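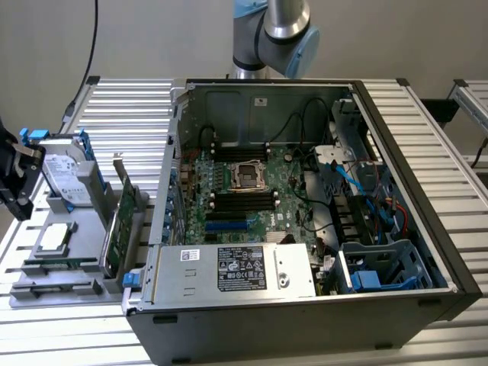
Subject: Re: [uvetent-refurb] What to pull before the towers go out
Date: March 14, 2021

On the refurb list, someone at Celtaletti wrote:

> We have 11 towers left over from the Ranjbar office move and one shelf
> to put the parts on. Is there an order you people do this in, or do
> you just go at it? Also, do we keep the blue plastic bits? We already
> have a drawer of them and it no longer shuts.

Keep the blue plastic bits. You will need exactly the one you threw out. Get a second drawer.

As for the order, there is one, and we arrived at it by doing everything else first. It's written for the big desktop towers, the sort with memory slots on both sides of the socket and a power supply the size of a loaf of bread.

1. Unplug it, lay it on its side, take the panel off. Screws go in a cup. The cup does not go where your elbow goes.

2. Check the CPU socket. If it's empty, get a cover on it before you do anything else. I dropped a screw into an open one last July and I'm still hearing about it.

3. Data cables next. We had red and blue SATA in the same case and I'd love to tell you the colors meant something. Label both ends.

4. Drives. Look for the blue handle on the caddy, and slide the drive out with its caddy still on. A bare drive on our shelf gets filed as "misc," and misc is a one-way trip. 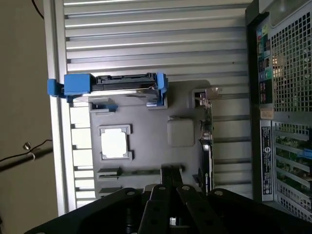

5. Expansion cards. Undo the bracket first, then pull straight up. Wiggling is how we came to own 8 cards that only work when held.

6. Coin cell. Out, and into the battery tin — the tin, please, not your pocket.

7. Power supply last. Copy the wattage off the label onto your sheet while you can still read it.

The Cistanent spreadsheet is at 1,311 parts now, 174 of them listed as "cable, black." If any of those are yours, come and get them.

Bring a cup.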